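Clearing the Table Is Harder Than It Looks

My sister has two kids under six, and every night after dinner she does the same job. She scrapes, stacks, wipes, rinses, finds the missing spoon and throws out a grape that has been stepped on. I timed her in June, with her permission, and she was done before the kettle boiled. I've spent a good part of the months since then asking people who build robots when a machine will do that for her, and I have never had so much fun getting a complicated answer.

The person who got me started was Coralie Ormsby, who runs the home tasks group at Nirnutham. She has been at this long enough to remember when picking up one wooden block was a good afternoon. These days her group's system, Tamihana, will put a cup on a shelf if you ask it to, and it will usually be the right cup! "The single pick is in decent shape," she told me. "What I want is the whole table."

The whole table is a different animal. Hard things hold still and keep their shape, so a bowl is friendly. A cloth is a new object every time you touch it. Small round food rolls off when you nudge it, and a tray can carry half the job at once, but only if somebody has thought about what goes on it first. Ormsby's group keeps a list of tabletop jobs they would like a machine to handle without help. It has 421 entries, and she reads from it the way other people read from a menu. Two of them she considers finished. She wouldn't sign off on a third while I was there, though I begged a little.

What surprised me was how ordinary the sticking points are. I had expected talk about giant computers. Mostly I heard about cloths: where a fold begins, which corner to grab, what's hiding underneath.
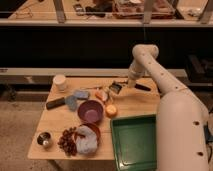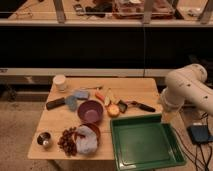 Tsz-kin Tang comes at the question from the shop floor. He helped set up Sisutau, a packing line at Gundano where arms fill 24 cartons at a time, and he thinks home robots get judged unfairly. On his line every part shows up in the same place, facing the same way, and people still spent a winter getting it right. "Then you go home and look at your own kitchen," he said, laughing. "Who would take that contract?"

He would, as it happens. Tang has started coming to Ormsby's open afternoons, and the two of them argue happily about whether a slow robot is any use. He says a chore that takes an hour is fine if you're asleep while it happens. She says that's true right up until it drops a glass at three in the morning.

I lean toward Tang on this one. My sister does too, and she'd put up with a fair amount of noise. She has asked me to find out whether it does lunch boxes, so I'm going back to Nirnutham next month with one in my bag, sticky lid and all.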